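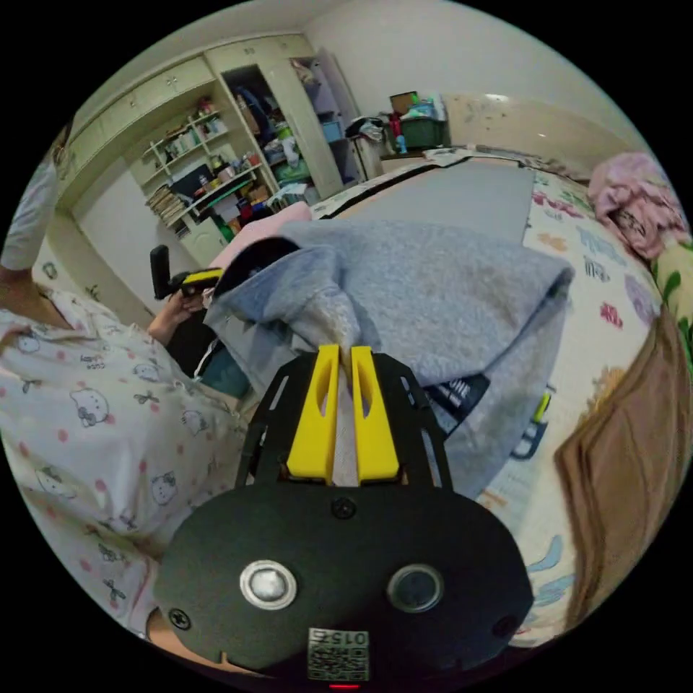 Our written practice for hand-held grippers at Trurstead runs to 243 clauses, and only 2 of them deal with labelling. I think that proportion is wrong. Clause 18 asks for a machine-readable code on each device and says nothing about which way up the printed number should go. With the tool held for work, fingers upright on a fold of grey fleece, the 015 above the code is upside down. A scanner copes with this. A person copying the number on to a paper sheet may not, and some three-digit numbers read as valid numbers either way up: 900 turned over is 006.

Sadia Magsi raised the point in December, and the reply from Savolainen was that operators should scan and never transcribe. That is a reasonable rule for a bench. It is less reasonable in a bedroom, with bedding and clothes on every surface and other people working within arm's reach.

I would add three requirements. The number should be upright in the working position. Each number should carry a check letter – Kalevi Kokkonen has already drafted a scheme for 200 devices. Where two or more tools are used in one room, each session record should list all of them, including any that were only held ready.

Matilde Prata objects that relabelling costs time and that existing records would need a conversion table. Both are true. The table is a single page, and the relabelling can be done at the next finger inspection.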